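SMALL THINGS BOX: SECOND ROUND

Quick one this time, the newsletter is already late going out and I've still got the Gilora hall keys to drop back.

The small things box is open again. For anyone who missed it in January: we collect the little bits that get left in drawers and coat pockets, sort them at the kitchen table, mend what can be mended and put the rest on the swap table at Skavine. Watches, bracelets, beads, brooches, key rings, hair clips, odd earrings (yes, odd ones, people make things out of them). Last round brought in 2,072 bits. Target for this one is 2,494, no idea who picked that number but it's on the poster now.

Drop off at the Trodumeck library desk or the Sawatzky Road shop, up to 30 items a household please. Last day is 23rd February. Not the day after. We had bags on the step for a week last time and one of them got rained on.

What we're short of: clasps, jump rings, small springs, watch straps in child sizes. Any colour. If you've got a jar of mixed bits in the shed, bring the jar, we'll go through it.

What we can't take: batteries on their own, anything with a cracked screen, medals (too sad, nobody wants to be the one deciding), glass beads that have already chipped.

A few asks from the sorting end. Don't tape things together, the glue gets in the links and takes ages to pick off. Don't wrap each bead in tissue either, lovely thought but we end up with a carrier bag full of tissue. An old cardboard box is fine, doesn't matter if it's torn. If a thing has come apart put all the parts in one envelope and write on the front what it used to be.

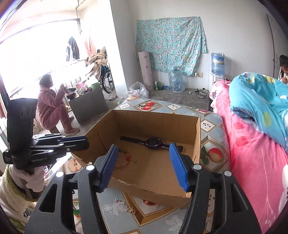
Children's watches go fastest, so if yours have outgrown theirs please dig it out, and the charger if you can find it. Wipe the strap first. Take your details off it too, names and phone numbers and so on, we did find one last time with a whole address book still on there. Bead bracelets are next, the brighter the better, and we can restring them if the elastic's gone.

Menders still wanted for the evening session, 11 chairs and not all of them spoken for. Bring your own pliers and a lamp if you've one, the light in the back room is terible. Tea provided, biscuits if someone remembers.

Swap table date to follow in the next issue.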